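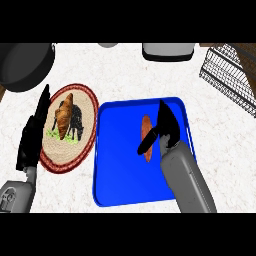 ## Hendricks Opens Direct Sales Office in Siststead

January 21, 2022

Hendricks has opened its first company-run sales office in Siststead, ending a long period in which its delivery vans were sold in the region only through independent dealers. The office occupies the former Flallach showroom on the north side of town and began taking orders this month.

Under the new arrangement, buyers pay a single listed price and deal with Hendricks from order through delivery. Trade-ins will be accepted. Warranty work will continue to be carried out by the Mullesov service centers, whose contract has been renewed on its existing terms.

Hendricks delivered 2,713 vans in its home region last year, of which 645 were electric. The company expects the electric share to rise once the second assembly line is running, although it has not published a target. Orders for the long-wheelbase electric model stood at 344 at the start of January, and customers placing an order now should expect to wait until the fall.

"Our fleet customers asked for one price and one point of contact," said Kgomotso Radebe, director of regional sales. "The dealers served us well for many years, and several of them will remain partners for parts and used vehicles."

Members of the dealer association have raised concerns about the change, particularly the treatment of vans already on their lots. Hendricks has agreed to buy back 218 unsold vehicles at invoice cost. Talks on demonstration models and signage are continuing, and the association will write to its members separately on both matters.

Existing orders placed through a dealer will be honored at the agreed price. Customers who wish to move an order to the Siststead office may do so in writing before the vehicle has been assigned a build date. Deposits will be transferred in full.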